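Taller de robótica Skekdale > Proyectos de alumnos > Dos brazos, tarea de las chanclas

mnguni_e
Somos el grupo de Elmarie Mnguni. La tarea del trimestre es colocar un par de chanclas negras en el expositor con los dos brazos teleoperados. Llevamos 169 demostraciones grabadas y queremos entrenar ya. ¿Con cuántas empezasteis los demás?

tornillo_m3
Nosotros con 407 y todavía fallaba al soltar. Con 169 yo no entrenaría.

rvidal
No estoy de acuerdo. El número importa menos que la variedad. Si en todas la chancla sale del mismo sitio, da igual tener 2000.

mnguni_e
La posición de salida la cambiamos cada 8 episodios. Lo que no tenemos claro es el agarre. Unos cogemos la tira por el borde trasero y otros por el lateral de la suela.
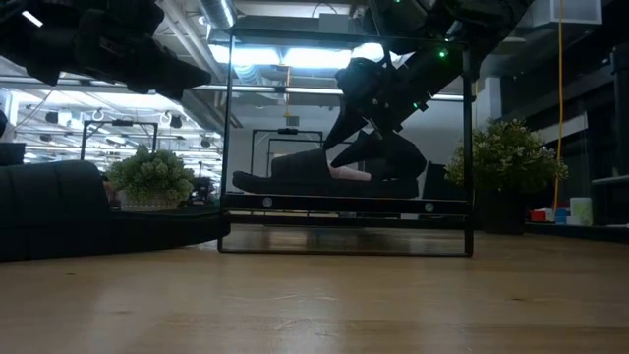
Anathi Mathebula prefiere la suela porque la tira es más blanda y cede al cerrar la pinza. Yo prefiero la tira, que deja más sitio para bajar hasta la balda.

tornillo_m3
Elegid uno y borrad las demás. Si mezcláis los dos agarres, la política se queda a medias. Nos pasó en diciembre.

anathi_m
Borrar no me parece bien, son horas de trabajo. Se pueden separar en dos carpetas y entrenar dos veces.

rvidal
Eso haría yo. Y mirad los paneles transparentes: en el grupo Blackwood la cámara de muñeca daba reflejos y hubo que bajar la exposición.

mnguni_e
De acuerdo, separamos carpetas y lanzamos primero la de la tira. Lo de la exposición lo reviso mañana a las 10:00.

tornillo_m3
Sigo pensando que son pocas, pero subid la tasa de éxito cuando la tengáis.

Contacto | © Foro Skekdale | Volver arriba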